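Torville Laundromat Finally Gets a Folding Table, and an Argument

February 18, 2024

TORVILLE — After 700 signatures, three public meetings and one strongly worded poem, the Jamstead Street laundromat has a folding table again. It is eight feet long, it is bolted to the floor, and as of this week it has a time limit.

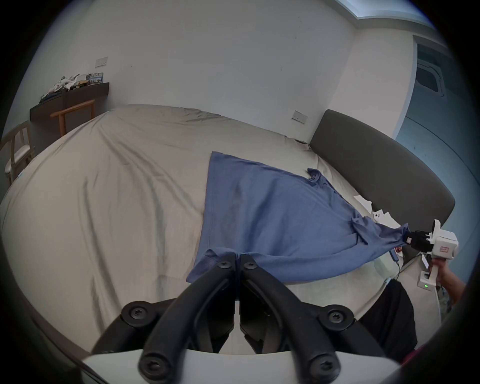
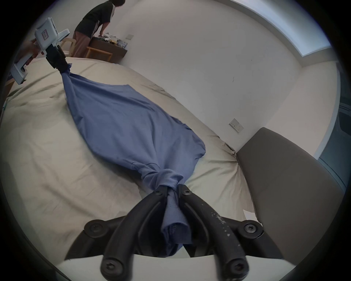 The old table left the building in October, when the laundromat's owner, Guoqing Yan, had the floor redone and found that it would not go back through the door it had come in by. For the months that followed, customers folded on top of the dryers, on their laps, on the hood of a parked car in good weather, or carried everything home in a heap and dealt with it on the bed, where a duvet has its own ideas about what counts as a flat surface. Several residents told the town they had simply stopped folding. One said her marriage had improved.

The petition was the work of Esperanza Ruiz-Ortega, who has used the Jamstead Street machines since she moved to Torville and who describes herself as "not a joiner." She left a clipboard by the change machine expecting a dozen names. She got 700, although the town clerk later struck out 22 of them, mostly for being the same person in different pens. The remaining 678 were still more than the turnout for the last school board election, a fact the school board has asked people to stop mentioning.

Yan said he had always meant to replace the table. "I was looking at tables," he said. "It takes time to look at tables." He settled on a model from Grurix, a supplier of kitchen fittings two towns over, and paid for it himself after the town declined to call it infrastructure.

That should have been the end of the matter, and for most of a morning it was. Then a customer arrived with four comforters and the contents of what witnesses took to be a small hotel, and the table was in use until lunch. By evening there was a sign. It asks customers to keep their folding to 10 minutes when others are waiting, and to finish fitted sheets elsewhere.

The second part has not gone over well.

"A fitted sheet is laundry," said Ebere Tamuno, who spoke at Tuesday-length about the subject at the town meeting and had to be reminded of the clock twice. "You can't let a man wash it and dry it and then tell him it's not welcome." Tamuno has offered to teach a free class in folding them, on the table, during off hours. The offer is being considered.

Peiyu Qiu, who works the evening shift at the counter, is in favor of the rule. She has watched people fight with fitted sheets for years and puts the success rate at very low. "They go around the table with it," she said. "They put their arms in the corners. Then they look to see if I saw, and they roll it up into a ball and put it under the towels." She does not think the new table will change this.

A compromise came from Chunhua Zheng, who runs the tailoring shop next door and has lent the laundromat her old cutting bench until spring. It is shorter than the Grurix table and leans a little to the left, and it has been set against the back wall for sheets only. Two people can use it at once if they get along.

The town meeting voted to take no position on the sign, which Yan said he would have ignored in any case, it being his wall. The poem, titled "Where Shall I Put My Towels," was read into the record by request and runs to three pages. Its author has not come forward.

The laundromat is open from six in the morning until ten at night. The last wash goes in at nine, and the fourth dryer from the door still takes the money and does nothing.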